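Questions and Answers: The White Board with Blue Parts

Since we put the board and its blue parts on our page in October, many readers write to us with the same questions. I collected them on one page, so you do not need to search in the old messages. If your question is missing, please write it under the text and I will add it. 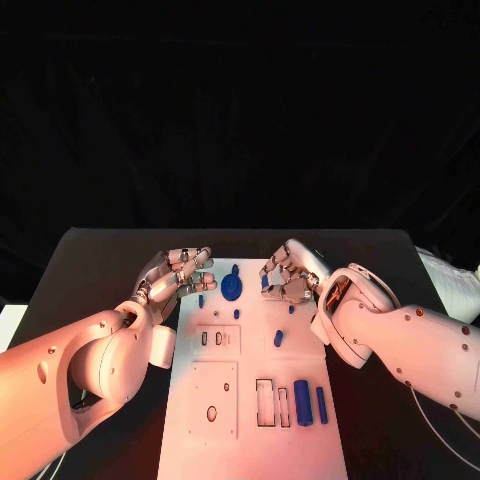
Text: Yiran Lu
Parts and drawings: Chunhua Xie

What is the board for?

It is a practice board for small assembly work. You take a part from its place, you turn it the right way, and you put it where it belongs. We made it at Talomura for people who want to train careful hand movements, and also for people who want to compare one way of working with another. We call it the Fivus board, but in the workshop everybody says only "the board."

Why are the parts blue and the board white?

Chunhua tried several colors. Blue on white was the easiest to see under different lamps. When we change the light to something more green or more violet, the white takes the color of the lamp very quickly, but the parts still stand out well. If you print your own parts, any strong color is fine. Please do not print white parts. We did it once and lost two pegs on the first evening.

Which parts should I begin with?

Begin with the short pegs. They are easy to hold and they forgive a small mistake in the angle. The tall thin peg is more difficult, because a small tilt at the bottom becomes a big tilt at the top. I would leave it for the second day. The round knob can be done at any time.

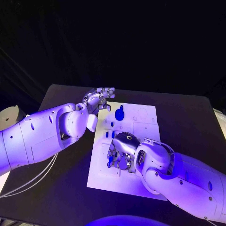
What are the recessed places good for?

A recess gives a border to the work. A part that is put down inside it will not roll away over the table, and your fingers can feel the edge without looking. The square one is smaller and the rectangular one is larger. Many beginners like to work first in the larger one, and I think this is a good idea. Keep both free of dust. A soft paintbrush is enough for cleaning.

Do I need a special table?

No, but the surface is important. We prefer a dark and matte top. On a shiny table you see reflections of the board, and after one hour the eyes are tired. A dark cloth behind the table helps too. Ours is a black curtain, and it is not ironed very well, but for this purpose it does not matter.

The board can lie straight or a little turned. If you always practice in the same position, your hands learn the position and not the task, so please turn it sometimes.

A peg does not go in. What should I do?

Do not push harder. Take it out completely, look at the end of the peg, and look in the hole. Usually there is a small thread of plastic left from printing, and you can remove it with a fingernail. If the peg still does not go in, sand it lightly with fine paper, two or three turns, and try again. Sand the peg and never the hole. A peg can be printed again in a short time, but a new board takes the whole night.

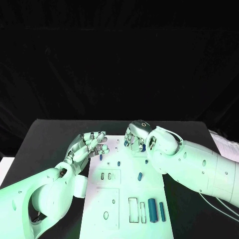
How should I hold a small peg?

Hold it near the upper end, so that the lower end stays free and visible. Bring it slowly above the hole, stop for a moment, and then go down. Most of the mistakes that I see come from going down and sideways at the same time. The free hand should wait close to the board, but not so low that it hides the holes.

And please move your cables and sleeves away to the side before you start. A part that is knocked over costs you more time than one minute of preparation.

Can I buy single parts again?

Yes. Single pegs can be ordered from our workshop in Hestemthorpe. Write "222" in the subject line if you want the short pegs, this is our number for them. For the gear the number is 3190. We pack the orders every Thursday in the morning, so a message that comes on Thursday afternoon must wait for the next week. I am sorry for that, we are a small workshop.

What about the gear? It feels loose.

It should turn easily. If it wobbles, check first that it sits flat on the board. If it is flat and still wobbles, the center is worn out and you need a new one. Please do not put glue or tape under it. Put a finger on one tooth and give it a light push. It should move without noise.

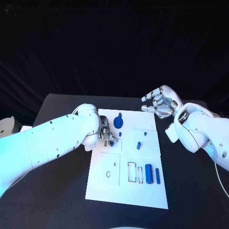 How long should one practice be?

Short. Twenty minutes with attention are better than two hours with music and telephone. After this time the fingers become lazy and the same mistake comes again and again. Make a pause, drink something, and put all the parts back to their starting places before you continue.

Filed under: Workbench > Small Parts > Reader Questions

Comments

Yan: Thank you for the advice about sanding. I was always sanding the hole, and now I understand why all my pegs are too loose.

pegs_and_tea: Do you plan a left-handed version? My daughter is left-handed and she reaches across the whole board for everything.

Yiran Lu: Please turn the board by a half turn and try again. For my left-handed colleague this was enough. If not, write to me and I will ask Chunhua.

M. in the garage: I printed my set in orange and it works well on a dark table. The tall peg still makes me angry.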